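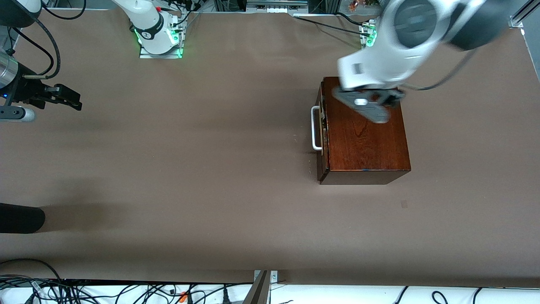
Jorham 11 Running Vest

$75.00
In stock: small, medium, large
Colors: slate, orange
Comes with two soft flasks

I've been running in this vest since before I had a shop to sell it in, so you're getting the long version. Mine is the slate one in a medium and it has 969 miles on it according to my log (I log everything, sorry, I'm that person). It's been up and down the Bristard ridge trail more times than I can remember, it's been through the washing machine when it shouldn't have been, and it still goes on every Monday morning before work.

The 11 in the name is liters, and that's the whole vest, front pockets included. Some makers only count the back. Eleven liters is enough for a long day out in the hills with a jacket, gloves, a hat, food and a first aid kit, and you can cinch it down flat when you're only carrying a phone and a bit of water. I wear the same one for a two-hour run and an all-day one. If you're planning on sleeping out somewhere you'll want a bigger bag than this!

How it fits

Snug. It should feel a little too snug when you first put it on in the kitchen, and then you fill the flasks and go run down the street and it makes sense. There are two chest straps that slide up and down on a rail, so you can move them out of the way of whatever you need them out of the way of. I'm long in the body and I keep the top one high and the bottom one almost at the end of the rail.

Measure around your chest over the shirt you'll be running in. If you land between sizes, go down, unless you do most of your running in winter over a thick layer, and then go up. I've swapped more mediums for smalls than anything else in this shop. Swaps are free as long as the tags are on and it hasn't been out in the mud.

Pockets, since everyone asks

The front has a flask sleeve on each side, with a stretchy pocket below each one. I put gels on the left and empty wrappers on the right. There's a zip pocket up high on the left that fits a phone, though if you have one of the really big phones it's tight, and getting it out with cold hands is a pain. I carry mine in the back now and just don't look at it.

The back has one main compartment with a zip across the top, a sleeve inside for a bladder (not included), and an open stretch pocket that runs straight through from side to side. That last one is where my jacket lives. You can reach it from either side without taking the vest off, and after a few goes you can stuff the jacket back in while you're still moving. Pole loops are on the lower back. I'm not a pole person, but my customers who are tell me they hold well and take some practice to reach.

Key clip inside the phone pocket. Whistle on the right shoulder strap, and yes it's loud.

The flasks

They're 500 ml each with a bite valve and a wide screw top. Rinse them with baking soda before you use them the first time or your water will taste like a pool toy. The Hegyi flasks I also sell fit the same sleeves if you lose one, and the Hegyi straw tops screw onto the Jorham bottles too. I tried that on a whim and was so pleased with myself.

What I don't love

The zip pull on the main compartment is tiny. I tied a loop of cord on mine the first week and I'd do the same again. The orange shows dirt quickly. And if you only fill one flask it'll bounce on that side until you've drunk some, so split the water between both even if you're only taking a little.

I also had some rubbing under my arms early on, in a sleeveless top on a hot day. With a T-shirt I've had no trouble. If you run in tank tops, put some balm on before you head out for anything long.

Jorham or Conen?

I get this one a lot. The Conen vest is lighter and feels softer against the skin, and I like it very much for racing on warm days. It doesn't hold as much, and I find it sags once there's a wet jacket in the back. If you've got a race with a long required kit list, get the Jorham. If your races are short and you mostly want your water off your hands, look at the Conen, and come try both on if you're nearby. You can take them around the block, I don't mind a bit.

Care

Hand wash in cool water with mild soap, then hang it up somewhere out of the sun. No dryer and no fabric softener. Take the flasks out first and leave the caps off so they can dry. I keep mine in the freezer between runs, which keeps the funk away.

Details

Capacity: 11 liters
Weight: around 9 ounces without flasks
Flasks: 2 x 500 ml, included
Bladder sleeve: yes, bladder sold separately
Pole loops: yes
Whistle: yes
Sizes: small, medium, large

Shipping and returns

Orders placed before noon go out the same day, except on weekends when I'm out running or asleep. Shipping is free on anything over $75, and the vest counts, so you're covered. You've got until the end of the following month to send it back unused.

The next delivery from Jorham is due in November and it should have the extra small in it. If you want one of those, send me a note through the contact page with your color and I'll put your name on it.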